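双臂工作站维护实习讲义
第三讲 灵巧手的装夹、回零与日常保养

上一讲拆腕部法兰,拖堂了,螺钉顺序没讲完,今天先补上。腕部一圈螺钉一定要对角上,先全部带上扣,再分两遍拧紧。我知道你们嫌麻烦,我自己当学生的时候也嫌,结果法兰歪了一点点,整只手的指尖就全偏了,重装了一个下午!

装好以后先别急着通电。用手把每根手指慢慢弯到底,再慢慢放开,感觉一下有没有卡顿。四指弯起来的手感应该差不多,哪一根明显发涩,先查关节缝里有没有进东西,再查线。拇指单独试,它多一个侧摆的方向,很多人只试弯曲就算完事,上台一抓东西才发现侧摆到不了位。

接下来是回零。Nilel 控制柜上电后等指示灯稳定,在面板上选“单手回零”,先左后右,不要两只手一起来。左手回完,把零位编码值抄进记录本。咱们二号台左手拇指侧摆的基准值是 2,769,允许偏差 300 以内,超了就重新做一遍;重做还超,叫我,不要自己去改参数。(上学期有一组悄悄把基准值改成了当时的读数,后面三组都被带沟里去了……)

回零没问题,再进仿真跑抓取。仿真里用的是 Renano 的厨房台面场景,手臂模型的安装角度要和实物台一致,这一步请两个人互相核对,一个人看屏幕念数,另一个人对照安装卡。

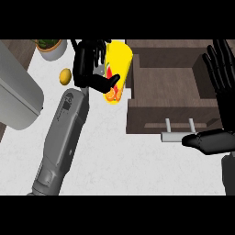 抓取力从最低档开始往上加,一次加一档。杯子这类上大下小的东西,力小了往下滑,力大了手指会往窄的那头挤,反而更不稳,所以拇指的落点比力的大小要紧得多。落点调好了,你会发现力根本不用加多少。

另一只手在这个阶段保持张开待命,不要让它跟着动。双臂协同的程序放到下一讲,今天谁提前跑谁写检查,哈哈,开玩笑的,不过真的别跑,碰撞检测的边界还没设。

仿真跑通 4 次、中间没有报错,就可以上实物了。上实物前把速度倍率降到最低,急停按钮旁边必须站人,站着,别坐着看手机。

说说保养。指尖软垫每周五下午擦一遍,用不掉毛的布蘸一点清水就行,别用酒精,软垫会发硬。关节不要自己加油,Gresier 的手指关节是封闭的,你加的油只会糊在外壳上粘灰。前臂外壳的接缝用软毛刷扫一扫,顺便看看缝有没有变宽,变宽多半是里面的卡扣松了。

线缆要看的地方在腕部后面那个弯。弯得太紧,时间长了手指会偶尔不听使唤,重启又好了,特别难查。Sorin Perić 老师带过的那台就是这样,他换了驱动板、换了控制线,折腾了两个多星期,最后发现扎带勒得太死。扎带留一点余量,能用手指轻轻转动就对了。

作业:每组交一份回零记录,再写清楚抓取力最后停在第几档、拇指落点调过几次。十一月的实操考核就从这里面抽。记录本放回 Michalski 工具车最上层抽屉,别再带回宿舍了。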